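Search this site Search Go
Oct 7, 2022

4. Where the folding happens

The household literature tends to treat folding as a skill that sits in the hands. We doubt it. Our diaries from the Danladi and Cadus flats, some 300 entries in all, say far more about surfaces than about method, and the manuals say almost nothing about surfaces. The Kurnix guide, still the one most often handed out, gives its four-step fold for a T-shirt as if every home had a clear, flat board at waist height. Figure 1 shows the kind of place people use: (a) and (b) a table with a marble-patterned top, (c) a bed.
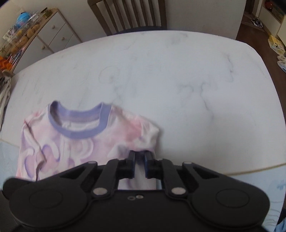 Vuledell
Lead author, Household Practices Group

A table is the nearest thing to the board in the guide, and on paper it ought to settle the matter. The diaries are less kind. A smooth top lets thin cotton slide when one side is brought over, and the writer then spends longer straightening than folding. Several entries complain of exactly this, though we would not lean on them too hard - people write down what annoyed them and leave out the shirts that gave no trouble.

Printed shirts raise a second point. The guide asks for the print to end up centred and facing out. That is a shop's rule, and we can find no reason given for it anywhere in the text. In Figure 1(b) the garment is spread with its lettering, "OF THE STAGE", upside down and one side turned in.

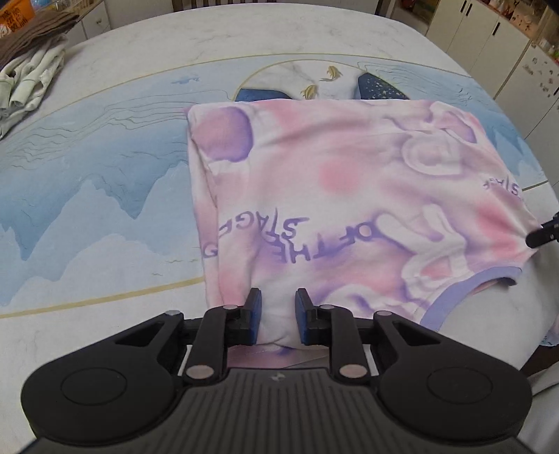

Whether any of this matters once the drawer is shut is another question. The guide claims that a centred fold keeps its shape longer, but its own trial used 200 shirts of one size and one weight of cloth, all new. We would want to see it tried on old, soft, much-washed things before believing it.

The bed is harder to defend and, in our diaries, more popular. It gives under the hand, so creases cannot be pressed flat, and it is often shared with other things: Figure 1(c) has an embroidery hoop lying on the cover behind the cloth. Still, two diarists with a good table chose the bed every time.

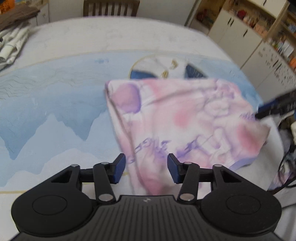
4.1 Limits of the diary method

Both flats kept their diaries in November, when there is more knitwear in the wash and fewer thin tops. A summer round might well favour the table.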